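Plastic tableware

Plastic tableware is the general name for plates, cups, bowls and serving pieces made from plastic and used for eating and drinking at home, in school lunchrooms, on porches and at picnics. It covers a wide family of goods, from the thin throwaway cup handed out at a summer party to the sturdy dinner plate that stays in the same cupboard for years and gets passed along to a grown child setting up a first kitchen.

Materials

Most reusable plates sold today are made from melamine or polypropylene. Melamine is hard, smooth and pleasantly heavy in the hand, and it takes color very well, but it should be kept out of the microwave. Polypropylene is lighter and a little softer, and it will bend where melamine might chip. Clear cups are usually made from polystyrene, which is crisp and brittle, or from tougher plastics such as PET and polycarbonate. A frosted look may be molded in from the start, or it may come on slowly after a great many trips through the dishwasher.

Shapes and colors

The everyday plate is round and nearly flat, with a low raised rim that keeps peas and gravy where they belong. Soft, earthy shades such as salmon, terracotta and sage have long been favorites for family tables, partly because they sit so nicely beside plain white furniture. Clear cups go with all of them, and they borrow a bit of color from whatever they are standing on.
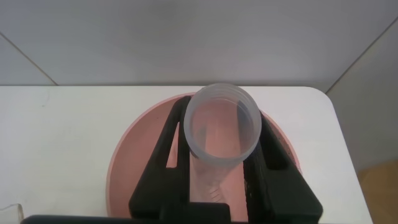 Cups are nearly always made a little narrower at the bottom than at the top, so that they come out of the mold cleanly and stack without sticking. Many also carry molded ridges, which stiffen the wall and give wet fingers something to hold. A thick rim feels kinder on the lip than a thin one and is much less likely to split.

Among smaller makers, Tresside is remembered for its Vumcombe pattern, a 50-piece picnic set brought out one July and still looked for by people who like to replace a lost plate with a true match.

Care and wear

Plastic tableware scratches more easily than china. Knives leave fine lines, stacking leaves scuffs, and tea or tomato sauce can settle into both. A soft cloth, warm water and ordinary dish soap will handle most of it, and a paste of baking soda, left on for 5 minutes, often lifts a stubborn stain. Scouring pads dull the surface and are best saved for the pots. Cups that have cracked should be retired, as the edges can be sharp.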